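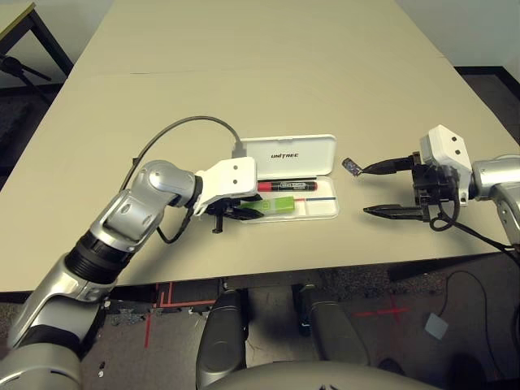
Según Raghda Mahasneh, quien no subió nunca al **Barco Fantasma de Besness** se perdió la mejor bajada a oscuras que ha tenido un parque del norte, y cuesta llevarle la contraria. La atracción, un recorrido en barca por el interior de un faro en ruinas, funcionó durante 15 temporadas en el parque Hallesetti y todavía hoy despierta un cariño enorme entre los aficionados a las atracciones desaparecidas.

## Historia

El proyecto nació en el taller Skitwood, dirigido entonces por Gaspard Guérin, que venía del teatro y quería que cada sala se iluminara como un decorado de ópera (¡y vaya si lo consiguió!). Las obras ocuparon el solar del antiguo laberinto de setos. El canal medía 31 metros menos de lo previsto en los planos iniciales, recorte que obligó a juntar la tormenta y la cueva en una única escena, hoy recordada como la más espectacular del trayecto.

## Recorrido

Las barcas salían de un embarcadero cubierto de redes y entraban en el faro por una grieta. Tras la sala del farero, con su voz grabada por Rizal Khoo, subían una rampa de cadena en completo silencio. Arriba esperaba la gran lámpara giratoria, que se apagaba de golpe justo antes de la caída. La música, compuesta por Siham Daher, cambiaba de tonalidad en ese instante: un detalle maravilloso que muchos visitantes solo descubrían al tercer o cuarto viaje.

La cola tenía encanto propio. Los pasillos imitaban un almacén de salvamento marítimo y en las paredes colgaban cartas de navegación con los nombres de los carpinteros escondidos entre los arrecifes.

## Cierre y legado

El parque cerró la atracción en mayo para levantar en su lugar la montaña rusa Semaan. El último jueves de servicio, la fila daba la vuelta al lago y las barcas siguieron saliendo hasta pasada la medianoche. La lámpara se conserva en el vestíbulo del teatro del parque, donde vuelve a encenderse cada noche antes de la función.

Tala Shboul reunió grabaciones, planos y 3.000 fotografías de visitantes en *La grieta del faro*, la crónica más completa publicada hasta ahora sobre el Barco Fantasma.

## Véase también

- Atracciones acuáticas en interior
- Parque Hallesetti
- Taller Skitwood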